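Grippers in the living room

I promised back in May that I'd write up how the Gikine project was going, and then I didn't, so you're getting it on Dec 31, 2018 with a cup of coffee and a pile of half-sorted recordings next to me. Sorry! It's been a good stretch, though, and I finally have a result I want to show off.

Quick catch-up for new subscribers. Gikine is our attempt to teach a robot arm to handle everyday stuff by having people do the job themselves, holding the same kind of fingers the robot will have. You carry one in each hand, you pick things up, the camera on the tool records what the fingers see, and later the policy learns from that. We did our first batch at the Rerkudo lab, on a nice plain bench with nice plain plastic blocks. We got 1000 clean demos out of it and I was very pleased with myself.

Then we ran the thing in a real kitchen and it fell apart. It had learned our bench, more or less. Put down a patterned cloth and it went poking at the lines (I laughed, then I went home in a bad mood).

So for round two we packed up the grippers and went to people's homes. Thirty homes, whatever table they had, whatever was already lying on it. The house rule was that we don't tidy up first. If there's a handbag on the table, the handbag stays, and the policy has to learn that it's none of its business. The job I care most about in this batch is the bowl of produce, because everything in it is a different shape and it all leans on everything else.
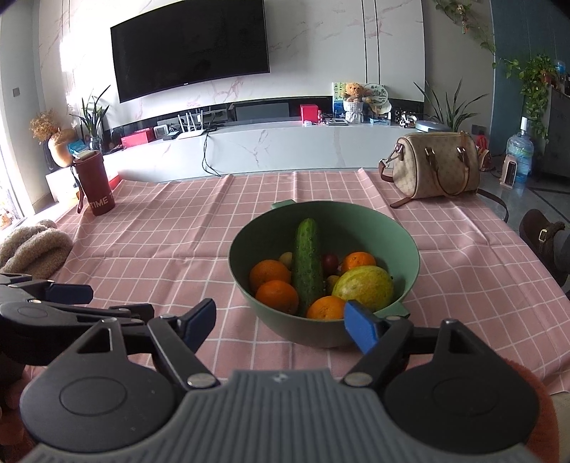
Ansah wrote in after the last issue to say that all this variety sounded like a fancy name for messy data, and that a smaller set recorded very carefully in one place would beat it every time. I take the point, and I half believed it myself, so we tested it. We trained one policy on the 1000 bench demos and another on 1433 home demos, then cut the home set down to 1000 as well so the comparison was fair. Each one got 40 tries in a home that wasn't in either set.

The home policy won, and the cut-down version held up nearly as well as the full one. That second part surprised me more than the first. I'd expected the extra demos to matter a lot, and they mostly helped with round fruit, where the fingers need to come in wide and close slowly. Long things like cucumbers were fine either way.

What still goes wrong is the rim. When a finger pad comes down over the edge of a bowl, the policy can't always decide if it's going for the bowl or for what's in it, and it dithers. Deda, our little labeling tool, now lets us mark the moment the person commits to one or the other, and I'm going back through the home recordings adding those marks by hand. It's slow and my wrist hates me.

Next issue I'll have numbers with the new marks in, plus the two-handed runs, where one gripper steadies the bowl and the other does the picking. If you have a table and a free afternoon, hit reply. Please don't clean up for us!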